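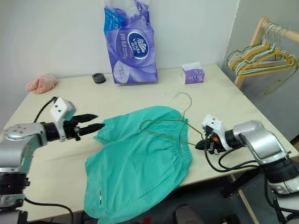

## Shorts are the difficult ones

The alterations and laundry shop in Stollthorpe has the name Mullow over the door, which was the name of the first owner. The woman who runs it today bought it 15 years ago and did not change the sign. She told me this while she looked for a second chair, and when she found it we began to talk about hangers.

"People think of shirts," she said. "A shirt has shoulders, so the hanger has something to do. Shorts have no shoulders. They have a waistband, and if the waistband is elastic it will not stay where you put it."

I asked her how a person should begin. She answered that the hanger is the second step. First the shorts must lie flat on a table, with the two legs beside each other, and you smooth them with the palm from the waist to the hem. The wire goes into the waist after that, slowly, and you hold one corner of the hanger so that it cannot turn.

"Many customers do it in the air," she said. "They stand in front of the closet and push. Then one side drops, they push again, and the elastic is pulled long for nothing."

She learned the work at a hotel laundry called Moynihan, where she stayed for nearly 10 years. Shorts came there only in August, when the families arrived, and the supervisor wanted all of them on wire. "We had no clips. The clips broke, and the hotel did not like to buy new ones. So I learned with wire, and now I prefer it — my daughter says I am stubborn."

I wanted to know if wire leaves marks. She said that on thick cotton it can, if the shorts hang for a whole winter, and that for a few days it makes no difference. What matters more to her is the wire itself. She throws away a hanger when the bottom bar is bent, and she runs a finger over the end of each hook before she uses it. A box of 100 from Jirnon, her supplier, lasts her until spring. 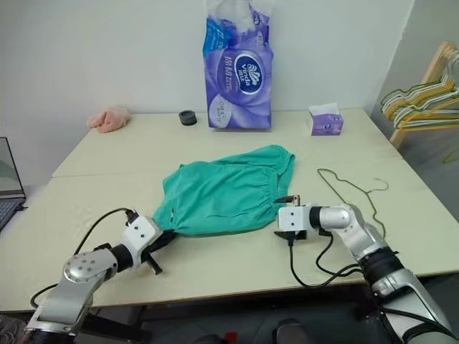

"When it goes wrong I don't fight with it," she continued. "I take the hanger out, I put it to the side and I start from the corners. One corner of the leg, then the other. If you pull in the middle you only move the folds to a different place."

She also has an opinion about tables. Hers is 26 inches deep, and she would like a deeper one, so that long trousers would not slide over the front. A pale top is better for dark clothes, she said, as you see every thread and hair before the customer does. Two small tables pushed together are fine if their height is the same.

Does she hang her own shorts at home? She laughed at this question. "I fold them. In the drawer, in three. My husband's are on the chair."

The shop closes for lunch at noon, and at five minutes before noon a man came in with a bag of curtains. She moved my coffee to the windowsill and began to measure them.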